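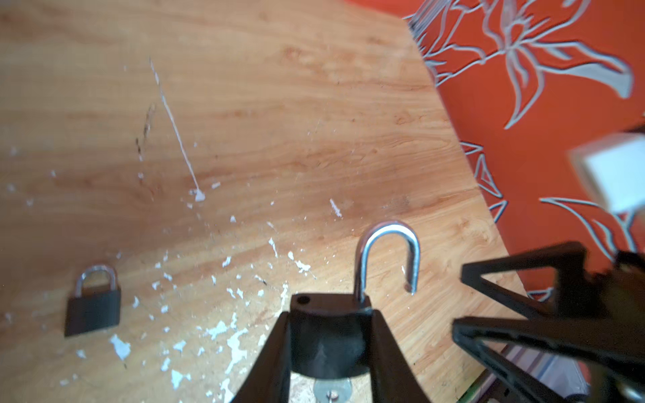 Remote Manipulation Operator (part-time, fixed term)
Vanavik Teleoperation Lab
Posted 3/28/19

Vanavik is hiring 2 operators to demonstrate tabletop tasks on a two-arm robot station. The demonstrations are used to train control policies for the Trostix project, which covers small hardware: padlocks, latches, hinges and screw caps. The position runs through October with no option to extend.

The work

The operator sits at a control desk and drives the follower arms with a pair of hand-held leader arms. Video comes from the wrist cameras and one fixed overhead view. The operator does not have a direct line of sight to the table during a recorded episode.

An episode starts with both arms at the home position and ends when the task is complete or the time limit is reached. The padlock set requires picking up a lock by the body, orienting it, and either seating or releasing the shackle. Both hands are needed for most variants. Failed grasps are kept in the recording if the operator recovers. If a lock leaves the table, stop the episode, flag it and reset.
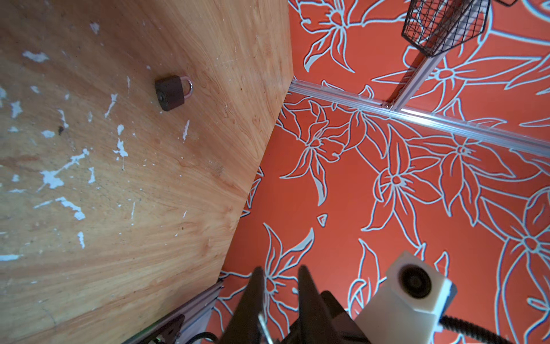

Padlocks are harder to handle remotely than they look. There is no force feedback on the current leader arms, so contact has to be judged from the video and from the way the follower lags. Expect the first sessions to be slow. The current set has 322 accepted episodes, and new operators review a selection of them before recording their own.

Other duties:
- reset objects to the layout given on the task card
- label each episode as success, recovered or failed
- check camera focus and gripper finger screws at the start of a shift
- note any drift between leader and follower joints in the station log

Requirements

Steady hands and normal or corrected vision. Ability to work from a screen for blocks of 45 minutes with breaks between. Written English good enough for log entries. Experience with teleoperation, CNC setup, crane operation or microsurgery training is useful - it is not required. Programming is not part of the job.

Left-handed applicants are welcome. The leader arms are adjustable for reach.

Selection

Applicants who pass the first review will be invited to a paid trial session. It consists of a short briefing, unscored practice, and then 2 scored tasks, one of them with a padlock. We look at smoothness of motion and consistency between attempts. Speed is recorded but carries little weight at this stage.

To apply, send a resume and a short note on any work you have done with your hands under magnification or through a camera. Use the subject line "Operator 97". Applications by agencies are not accepted. Payroll for this position is handled by Vunero, and the contract will be issued in that name.

Contact: Vanavik, Eglītis Building, front office | © Vanavik | Back to top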